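Setting Up the Family Visit Calendar

Brellen makes it easy for families to plan time with the people they love at Istadgate Memory Care. Let's get your first month going!

1. Sign in to Brellen and choose Residents.
2. Pick a resident, then tap Visits and New Calendar.
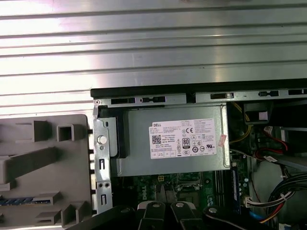 Fig. 4. Desktop tower on its side, panel removed.

3. Set your visiting hours. You can add up to 20 visits a day, so there's plenty of room for grandkids.
4. Type a welcome note (200 characters or fewer). Families love a warm hello!

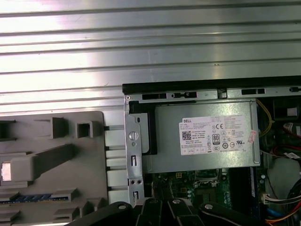

5. Add birthdays, music afternoons and outings. Each one shows up on the family's phone right away, and you can attach up to 50 photos.

Caution: Deleting an event also deletes its photos.
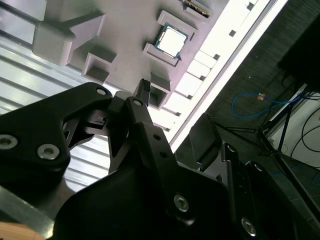 6. Tap Share and enter the family's email addresses.

Note: Homes with over 100 residents should turn on Group View first. It's under Settings, and it makes the whole month so much easier to read.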